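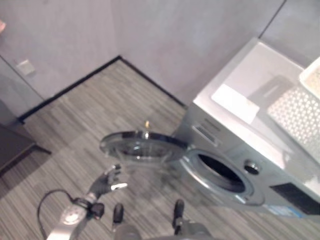

## 4. Connecting the water supply and drain

Read this section in full before moving the appliance into its final position. Steps 4.1 to 4.3 are carried out with the power cord unplugged. Electrical connection is covered in Section 5.

### 4.1 Before you begin

You will need:

- the inlet hose and two rubber washers from the accessory bag
- the drain hose guide
- a bucket and a dry cloth
- slip-joint pliers

**Note:** Use a new inlet hose. Hoses left over from an earlier appliance harden at the crimp and can fail under pressure. Replacement hoses are listed under part number 1771 in the Harnitz spare parts sheet.

### 4.2 Inlet hose

1. Close the supply valve. If it has not been turned for some years, open and close it fully 3 times to check that it still seats.
2. Hold the bucket under the valve and open it for a few seconds to flush out sediment. Close it again.
3. Check that a washer is seated flat in each hose coupling.
4. Thread the straight coupling onto the supply valve by hand. The coupling should turn freely for the first 2 turns. If it binds, back it off and start again.
5. Thread the angled coupling onto the inlet at the rear of the appliance. Point the elbow down and away from the wall.
6. Tighten both couplings a further quarter turn with the pliers.
7. Open the supply valve slowly and wipe both joints with the dry cloth. Check them again after ten minutes.

**CAUTION:** Do not use thread tape or sealing compound on the couplings. The seal is made by the washer alone, and tape can prevent the coupling from closing on it.

**Note:** Households with a Zulico inline softener should connect the inlet hose downstream of the softener. Set the bypass to SERVICE before opening the supply valve.

### 4.3 Drain hose

The drain hose may discharge into a standpipe or over the rim of a utility sink.

1. Clip the hose guide onto the drain hose so that the bend sits at the top of the run.
2. For a standpipe, confirm that the top of the pipe is at least 38 inches above the floor. A lower outlet can siphon water from the drum during the fill.
3. Insert the hose into the standpipe. Leave an air gap around it — do not pack or tape the opening.
4. For a sink, hook the guide over the rim and tie it to the faucet or a wall bracket. Remove the sink plug.
5. Route the remaining hose without kinks or low loops. Surplus length should not be coiled behind the appliance.

**CAUTION:** An unsecured drain hose can jump out of the sink when the pump starts.

### 4.4 Leak sensor (optional)

The Javgate floor sensor is supplied separately. Place it flat on the floor below the inlet coupling, contacts down, and pair it as described in its own leaflet. The sensor gives an alarm only. It does not close the supply valve.

### 4.5 First fill

Complete Section 5, then run a rinse cycle with the drum empty and no detergent. Watch the joints during the fill and the standpipe or sink during the drain. If the fill does not start, see fault code E2 in Section 9.

Close the supply valve whenever the appliance will be unused for more than a week.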